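Prarville Food Hall Open Day

The Fidus food hall in Prarville opened its back rooms to visitors on Sunday, and we went along for the morning tour. The building is on Mosoti Road, behind the bus garage. Parking is free but the lot fills early. Admission was $2, paid at the door in cash.

The tour starts in the receiving area, where pallets are broken down and checked against the order sheets. Our guide said the hall carries 1,367 different items, and dry goods take up most of the shelf space -- rice, canned soup, crackers and a lot of instant noodles. From there we went through to the sorting room, where mixed donations are gone through by hand.

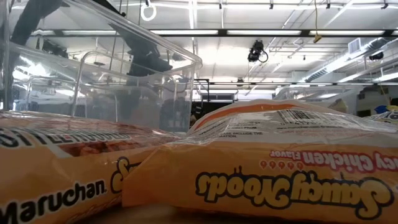 Sorting goes by type first and flavor second. Spicy noodles are kept apart from the mild ones so that families with small children can ask for one or the other. Each package gets a look at the seams and the date before it goes any further. Torn ones are thrown out.

The cold room was closed for repairs, so we saw it only through the window in the door. The Sanel wing next door was open, and it has the packing line, where boxes go out to 20 drop-off points across the county. A full box weighs more than I expected.

Coffee and rolls were served in the front office afterward. The next open day is in June. Groups should call ahead, and closed shoes are required on the floor -- two people in our group were turned back at the door for sandals.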